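Unit 2: Sorting and Storing Mixed Tabletop Items
Handout 10, revised for the January intake

2.1 Scope

The unit covers small household items that share one work surface: containers, tableware, packaged drinks and loose food. Large appliances and wall storage are treated in Unit 3. Students should have the Kivside surface plan at hand, since the zone names used here come from it.

2.2 Terms

Host: an item that holds other items. Plates, cups, trays and pencil holders are hosts.
Guest: an item placed in or on a host.
Free item: an item resting directly on the surface with no host.
Footprint: the area of the surface an item covers in its current position. An item lying down and the same item standing up have different footprints and are recorded separately.

2.3 Stability

A rectangular container on its flat base does not roll. A bottle on its side can roll in one direction only, across its long axis, and a label or a ridge in the plastic changes this very little. A round fruit on a bare table can roll in any direction. On a plate with a raised rim its travel is limited to the plate.

Standing a bottle up reduces its footprint and raises its center of mass. For partly filled bottles the cap is checked first.

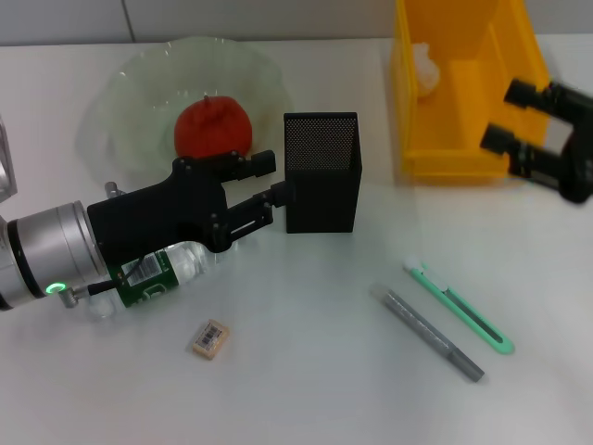
Fig. 2. Mixed surface: tomato on a glass plate (host and guest), mesh pencil holder (host), bottle on its side (free item).

2.4 Material notes

Clear glass. Edges are hard to see against a white surface. A wavy rim is easier to find by its reflections than by its outline. Lift with support from below, and remove the guest first if it is loose.

Perforated metal mesh. Light for its size, and easily pushed along a smooth table. Crumbs and pencil dust collect in the bottom corners. An upright mesh holder that looks empty from the front is still checked from above.

Thin clear plastic. The wall gives under side pressure. Hold at the shoulder or at the label, where the outline is easiest to judge.

Fresh produce. Treated as a guest wherever possible. Food is not stored in a stationery host, even for a short time.

2.5 Order of work

Clear free items first, then guests, then hosts. The exception is a host that blocks access to a free item; move it sideways by the shortest clear path and log the move.

The Holanda store list gives the destination for each class. Item code 1062 (desk containers, open top) goes to the dry shelf. Drinks go to the lower rack, standing. Plates are washed before shelving if they have held food.

2.6 Exercise

Draw the surface in Fig. 2 in plan view. Mark each host, guest and free item, and write the order of removal beside it. Repeat the drawing with the bottle standing. Bring both sheets to the next session.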